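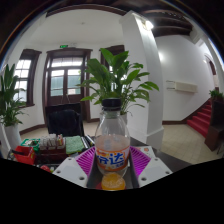
The Front Room

Sioned Ifans had bought the curtain fabric in July, before she had a window to hang it in. It was a heavy cotton called Skolodano, dark green with a small cream leaf, and it cost $238 for the whole bolt end. Doaa Samir measured it out on the shop counter and told her there was no more coming.

"So cut it once," Doaa said.

"I will."

"What are the windows?"

"Two. Tall ones. I have the measurements somewhere."

She had them on the back of a gas receipt. Her cousin Iestyn Llewellyn had taken them for her when he went to pick up the keys, and he had read them over the phone while she wrote against the steering wheel. The house was in Kilter, 396 miles from the apartment she was leaving, and it had belonged to their aunt, Morfudd Ellis. Morfudd was not dead. She had moved to a place on Coman Street with an elevator and a dining room, and she had told the family that Sioned could have the house at a fair price if she would stop talking about it and come.

Sioned came in August 2020 with a rented van, the sewing machine on the passenger seat with the belt across it.

The house was smaller than she remembered. She had spent summers in it as a girl and had not slept there since 2000, the year of the argument, when her mother and Morfudd quit speaking over a sideboard. The sideboard was still in the front room. It was brown and plain and had one door that would not stay shut.

Morfudd had taken down all the curtains when she left. She had also taken the rods, the brackets and the screws, and had filled the holes.

"She filled the holes?" Sioned said.

"She had me fill them," said Iestyn. "And sand them. I was here until nine at night."

They carried the boxes in. Iestyn had a bad shoulder and was not supposed to lift, and he lifted anyway and complained going both ways through the door. When they were done he sat on the stairs and ate a sandwich, and Sioned stood in the front room and looked at the windows. The sun was full in them. It would be in them every afternoon until October, and there was a bleached patch on the floorboards where the rug had never reached.

She washed the fabric the next morning. You wash cotton before you cut it or you will be sorry, and she had been sorry once, over some kitchen curtains that ended up at her elbow. She dried it on the line in the side yard, where it took up the whole length and had to be folded over on itself. A neighbor stopped at the fence to look. He said his name was Alvar Haugland and that he had lived next door for eleven years.

"Is that for the front?" he said.

"Yes."

"Your aunt always had yellow."

"I remember."

"She was particular about that yellow." He looked at the green a while longer. "Well," he said, and went in.

She ironed that night and cut the day after. The only surface long enough was the floor, so she swept it twice, put down a sheet, and crawled along with the shears. She worked from the receipt. Ninety-four inches finished, plus six for the bottom hem and four for the top. She cut four panels and had a strip left over as wide as her hand.

The sewing took three evenings. The machine was an old Sesel that she had bought from a school when it closed down its home economics room, and it did a straight seam and a zigzag and nothing else. The sides went quickly. The lining was slow, as lining is, and she had to pull out one whole seam where it had crept. She listened to the radio. She ate toast over the sink so as not to get butter on anything.

On the fourth evening Iestyn came back with a drill and the new rods, and they put up the brackets. He found the studs by knocking. He missed one, said a word, and found it a few inches over. Then they threaded the first pair of panels on, lifted the rod into place, and stepped back.

The curtains stopped well above the floor. You could have rolled a soup can under them.

Neither of them said anything right away.

"Did you allow for the hem?" Iestyn said.

"I allowed for the hem."

"Did it shrink?"

"I washed it first. I washed it and then I cut it to ninety-four." She got the receipt out of the sewing box and held it out to him. "You said ninety-four."

He read it, then took the tape off his belt and ran it down the wall beside the window, from the rod to the floor. He looked at the number for longer than he needed to.

"I measured to the radiator," he said. "There was a box on the floor, one of hers, and I couldn't get down behind it. I meant to come back and do it properly."

"But you read me the number."

"You were in a hurry. You were in a parking lot."

She sat down on the arm of the couch. She thought about the $238, and about Doaa saying to cut it once, which she had done. She had $400 put by for the whole downstairs and had already spent more than half of it.

"I'll pay for it," Iestyn said.

"There isn't any to pay for. That was the end of the bolt."

He packed up the drill. At the door he said he was sorry, and she told him it was fine in a voice that meant he should go home, and he went.

On Sunday she drove over to Coman Street for dinner. Morfudd was eighty-six and dressed for it, with a brooch. They were allowed to sit outdoors, at separate ends of a long picnic table, and a girl brought the plates out under foil. Sioned had not planned on mentioning the curtains. Morfudd asked about them before the foil was off.

"Alvar tells me they're green."

"He called you?"

"He calls every Friday. Green in that room."

"They're too short," Sioned said. "So you don't have to worry about it."

Morfudd wanted to know how short, and Sioned told her, and told her about the radiator and the box. Her aunt chewed for some time.

"What did you think was at the bottom of mine?" she said.

"What do you mean?"

"The yellow ones. What was at the bottom?"

Sioned tried to see them. She remembered lying on the rug under the window with a library book, and the light coming through, and the curtain moving when the door opened. There had been a band along the bottom. It was a deeper color, nearly orange, and it had a row of stitching along the top that she used to run her fingernail over.

"A border," she said.

"A border," said Morfudd. "Your mother cut those. I held the tape and she cut, and I'd held it to the sill of the radiator cover like a fool, and she didn't let me forget it for a year. We put the border on out of a bedspread. People asked me for the pattern."

"Mom never said that."

"No, well. She had stopped by then. She'd moved on to the sideboard." Morfudd put her fork down. "Did you want that sideboard? I ought to have asked. It came with the house, in my mind."

"I'd like it."

"The door sticks out."

"I know it does."

"Your mother would have fixed that door in ten minutes," Morfudd said. "I should have let her take it, I suppose. It was a very ugly thing to lose a sister over." She pulled the foil back over what was left of her potatoes and asked whether there was any pie, and there was.

Before Sioned left, the girl at the desk came out to the car with a grocery bag. Morfudd had sent her upstairs for it. The yellow curtains were in there, folded small, all four panels, with the hooks still in. The yellow had faded nearly to cream except in the folds. The border had kept its color.

She spread them on the floor that night on top of the same sheet. The border was wide enough. It was a stiff old cotton, closely woven, and it had been sewn on by hand with doubled thread, in stitches so small that she had to use the point of a needle to lift them. It took her until one in the morning to get the first length off. She saved the thread, for no purpose, in a saucer.

She washed the border pieces in the bathtub in cool water and rolled them in towels. While they dried she took down the green panels and let out the hems, which gave her most of what she needed, and pressed the crease out with vinegar and a cloth. The border would cover the needle marks. She pinned one panel and hung it up with the pins in, and went and stood in the doorway.

It did not match, exactly. The green was cool and the border was warm. But there was cream in the leaf, and from across the room the eye went from one to the other easily enough.

Iestyn came by on Tuesday with a tape measure he had bought new, still in its package. He measured from the rod to the floor on the left side and on the right side, and then he did it again, and wrote both numbers on a piece of cardboard and signed it.

"What's this for?" she said.

"The next ones."

"There won't be any next ones. I'm never doing this again."

He taped the cardboard inside the sideboard, at the back, and tried to close the door on it. It swung open. He closed it again and looked at the hinge.

"Do you have a screwdriver?" he said.

She went to the kitchen to find one.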